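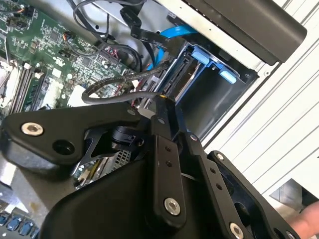 *The gripper over an open desktop, near the drive bay and the blue SATA cable.*

Welcome, and thank you for taking the time to read this before your first teardown shift at Stunthorpe! These are the house rules for working beside the arm on a desktop computer, and they follow the order you'll meet them in, so you can keep the page open while you work.

## Before the arm moves

1. Unplug the computer at the wall and hold its power button in for a few seconds, then put the cord right off the bench.
2. Clip on your wrist strap (yes, even for a quick look).
3. Set the speed limit to 80 mm per second on the Dauda panel. Ngozi Danladi wrote that number into our risk sheet, and she's the one to ask if you think a job needs something different.
4. Agree out loud on who has the stop button. One person, the whole run, no swapping halfway.

## Around the drive bay

5. Keep hands out of the case while the fingers are moving. If a cable needs nudging, pause the arm first and wait for the amber light.
6. Unplug data and power from the drive before asking for a grip. Blue cables and blue plastic look awfully alike on a wrist view, so check with your own eyes too!
7. Grip a caddy by its plastic body and stay clear of the memory and the processor socket.

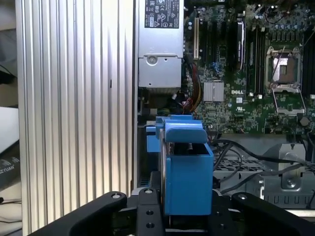 ## If something sticks

Stop, open the fingers, back off 2 cm and have a look. After 2 tries, finish the job by hand and write it up in Taleo under Salamatu Briggs's name.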